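Goodbye to the little blue hatchback

2020-11-11

So I sold the car! After all that whining on here over the summer, it took me one evening to list it and one morning to hand over the keys, and now I have a different car sitting out front and I keep forgetting it's mine. I walked right past it at the grocery store yesterday. Stood there clicking the button at somebody else's silver sedan like a fool.

A few of you asked how I ended up choosing what I chose, and whether I really did go test drive everything in the county (close!), so let me get it all down while I still remember the details.

What I wanted was pretty simple. A small car, because my street in Grinddale was apparently laid out for ponies and I have to parallel park every single night of my life. Four doors, because I'm done watching adults fold themselves into my back seat. Heated seats, please, please. A back end that opens all the way up so I can throw stuff in. And I didn't want to have to go through a touch screen to turn the fan down. That last one knocked out more cars than you'd think.

The first one I drove was at the big dealership out by the highway, and I was in love with it for the whole test drive. It was red and it was quick and the steering felt so good on the curves past the reservoir. Then I tried to back it into a space. The rear window is a mail slot! I had the camera, sure, but the camera lens already had a smear of road grime on it from a 14 mile drive, and I thought, well, what happens in January? I handed it back. I still think about it a little.

The second was a hybrid, a few years old, very sensible, very beige inside. It got lovely mileage and made a noise going uphill like a blender with one strawberry in it. Soledad Zavala came along for that one and she laughed so hard at the merge onto the interstate that I had to laugh too, and after that I couldn't take the poor car seriously. If you drive mostly in town you'd probably adore it. I go over the ridge to Zeremcombe twice a week, so no.

I also looked at two crossovers that I had no business looking at. Both too tall for me, both too much money, and one of them smelled like a candle store.

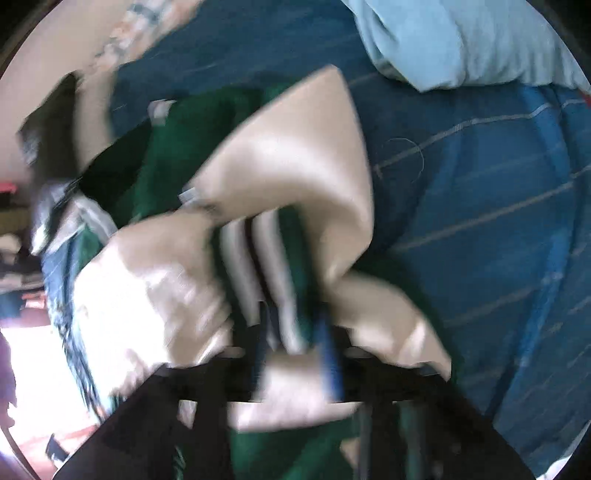

Then there was the cargo area problem, which I got a bit obsessive over. Every brochure gives you a number in cubic feet and I have never once been able to picture a cubic foot. So I started bringing my own stuff to test drives. I had a duffel, the folding chair, and the big cooler, and I just asked the salesperson if I could load it all in. They all said yes, and only one of them looked at me funny. You learn a ton this way. One car had a huge number on paper and a load floor so high I had to hoist the cooler up to my chest. Another had a lovely low lip but the wheel wells ate all the width, so the chair would only go in on a slant. And soft stuff is a terrible test by itself. A bundle of fabric like that green one, with the tan flap folded up on top, you can grab in one hand and squash into any gap you like, so of course it fits. Bring the cooler. Bring the thing with corners!

The winner was the fourth small one I drove, a gray hatchback, three years old, one owner, listed by a used lot on the far side of Zeremcombe. It isn't exciting to look at. The wheels are a little plain and there's a scuff on the back bumper that the seller pointed out before I did, which I liked. But I sat down in it and my elbow landed in the right place, and the knobs were knobs, and I could see out of the back. The seats heat up before I'm at the end of the block. I drove it for half an hour and never thought about the car once, and when I noticed that I figured I was done shopping.

I had it checked over first, of course. Vignesh Kartha has looked after my cars since the one with the coat hanger antenna, and he put it up on the lift and went quiet for a long time, the way he does. Front pads were getting thin and one of the wiper arms was bent. That was it. I took his note back to the lot and got $500 off the price, which covered the pads and left me enough for a set of rubber floor mats. I am terrible at haggling, by the way. I just showed them the note and stopped talking.

If you're shopping right now, a few small things I'd pass along. Drive it on the worst road you know, and do it with the radio off. Sit in the back seat with the front seat set where you'd have it. Find the spare (mine doesn't have one, it has a can of goo, and I'm still mad). Pair your phone before you sign anything, because the second crossover took four tries and the salesman was sweating. And if you can, go look at headlights after dark. My old ones were so yellow that I'd forgotten roads had edges.

As for the old blue car, it went to Byung-chul Bae's niece, who just started a job across town and needed something cheap to get there. I told her all its secrets. The glove box only opens if you push first, the driver's window likes a rest halfway down, and fourth gear has to be asked politely. She wrote it all down in her phone. I got a bit teary watching it go around the corner with that one dim brake light, and then I remembered that I'd meant to replace the bulb, so I texted her to say I owed her one.

I've put 1,344 miles on the gray one since September, which says something about how often I've been making up reasons to go over the ridge. Mileage has been better than I expected on the highway and a little worse in town. The only real complaint so far is the cup holders. They're shallow and they sit right in front of the shifter, so a tall coffee gets an elbow every time I go into reverse. If anybody has found an insert that works and doesn't rattle, leave me a comment.

Next up is winter tires. I have two quotes and a lot of opinions, and Kyu-ri Maeng says she has a set of steel wheels in her garage that might fit, so I'm going over there this weekend with a tape measure.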